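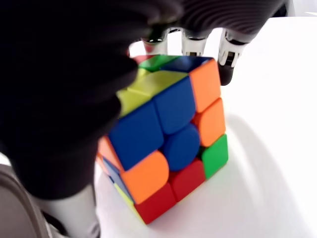
MEDIA RELEASE
December 15, 2018

Alutden to lend puzzle cubes through 14 regional libraries

Puzzle distributor Alutden will supply twisty puzzle cubes to 14 regional libraries from the start of the new year, under a lending program that lets members borrow a cube on an ordinary library card.

The program follows a trial at Boutros Library, which began in September with a single shelf beside the board games. Members could take a cube home for three weeks and renew it once. Most of the trial cubes were out on loan by the end of the first fortnight, and the library extended the trial to the end of term at the request of local schools.

Each participating library will receive a set of 50 puzzles. The bulk of every set is the standard 3x3 cube in stickerless coloured plastic. The remainder is made up of 2x2 cubes for younger borrowers and a small number of 4x4 cubes for people who have already learned the 3x3 and want something harder.

Alutden program manager Daranee Srithong said the stickerless type was chosen after the company looked at what happened to older puzzles in shared collections.

"Stickers lift at the corners, and once one has gone the puzzle is no use to the next person," Ms Srithong said. "With these the colour is in the plastic itself. You can wipe the cube down when it comes back and put it straight out on the shelf again."

Cubes will be lent scrambled. Library staff are not expected to solve them on return, and borrowers will not be charged or marked late for bringing back an unsolved puzzle. A missing or broken piece can be reported at the desk, and Alutden will replace damaged cubes free of charge during the first year.

Every cube comes in a drawstring bag with a folded instruction sheet. The sheet sets out a layer-by-layer method for beginners, starting with a cross on one face, then the first-layer corners, the middle-layer edges and the last layer. It uses coloured diagrams and keeps letter notation to the back page, where it is listed in full for anyone who wants to follow written algorithms from other sources. The sheet was written by Daranee Thongsuk, who ran the beginner sessions during the trial.

Ms Thongsuk said the question she heard most often was where to begin.

"People pick up a mixed cube and try to finish one side, and then they can't work out why the next side wrecks it," she said. "I start them on the centres. The centre pieces on a 3x3 don't move in relation to each other, so the centre tells you what colour that face is going to be. If the centre is blue, that's the blue face, whatever else is on it at the moment. Once they have that, the cross makes sense."

Nearly 39 people attended the final beginner session at Boutros Library, where extra tables had to be brought in from the reading room. Ages ranged from primary school children to retirees.

Ms Thongsuk will visit each library in the program once during the first half of the year to run a two-hour session. Places are free but must be booked through the library concerned. Those attending can bring their own cube or use one from the lending set. Children under 12 will need to be accompanied by an adult.

Printed copies of the instruction sheet will also be available at the front desk for people who already own a cube and do not wish to borrow one. A large-print version is in preparation. Borrowers who have trouble telling some of the tile colours apart can ask for a cube with raised symbols, of which each library will hold two.

The lending sets are being packed at the Alutden warehouse in Urner and will go out to libraries in the first weeks of January. Libraries outside the current group that wish to join a second intake can register their interest with the company before the end of March.

Loan periods, renewals and replacement fees for lost puzzles will be set by each library.

About Alutden
Alutden distributes puzzles and tabletop games to schools, libraries and independent retailers. Its range includes the Stosarwood series of timber puzzles.

Media contact
Daranee Srithong, Program Manager, Alutden, Urner

ENDS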